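Every couple of years I start the same game over from the beginning, and every couple of years somebody asks me why. There are so many new ones, they say, and they're right. My shelf has 24 games on it still in their wrappers, and I spent most of the spring back in Plilen instead, a role-playing game I first finished when I had a different job and a lot more hair.

I want to make a case for short games, or at least for games that know when to go home. Plilen takes me a weekend and a few evenings. You run a ferry between river towns, you carry letters, you learn to cook three kinds of soup, and by the end you know the name of every person on the water. Then the credits come up and there's a song, and I get a bit misty every time (my wife has stopped looking over).

Compare that with Skotby, which I also liked, for a while. Skotby has 133 side quests. I know because the menu tells you so each time you pause, with a little bar creeping toward the right side of the screen. I was enjoying the story, a good one about two sisters and a drowned library, and I kept wandering off from it to find somebody's goat. By the time I got back to the sisters I had forgotten which of them was angry.

My friend Evdokia Kontogiannis disagrees with me on all of this, and she's a smarter player than I am. She says a long game is a place to live, and that when money is tight she wants about 100 hours from anything she pays full price for. I can't argue with her budget. I bought games that way in my twenties and loved some of them dearly. But I do think publishers heard people like Evdokia and took the wrong lesson - they heard "more" when she was asking for "worth it."

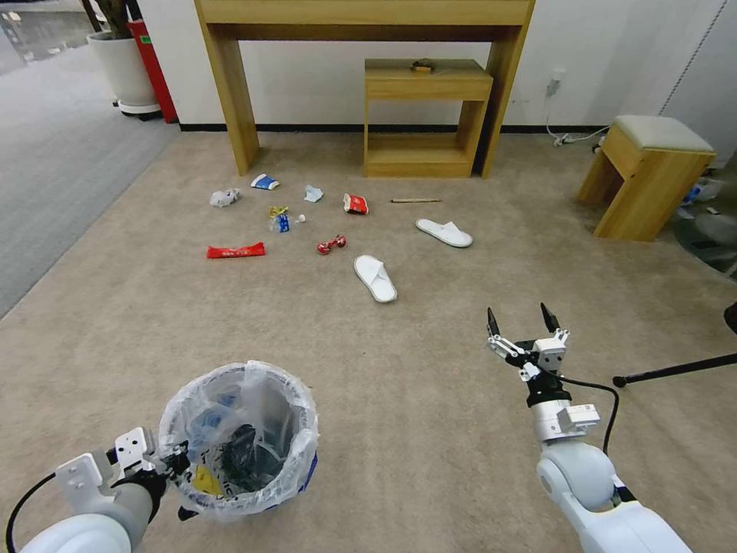
Furtado, May 26, 2023

I wrote most of this before the sequel was announced, and I've left it alone, but I should say a word about that too. The new Plilen is coming in September, and the announcement promises a river four times as long. Four times! I watched the trailer twice, and the ferry is beautiful, and the soup is back. I'll buy it the first day.

I only hope somebody at the studio is still willing to cut things. A town you visit once and remember is worth a dozen you pass through on the way to a checklist, and I would gladly pay the same price for the smaller river. Evdokia has already told me she's taking the week off work.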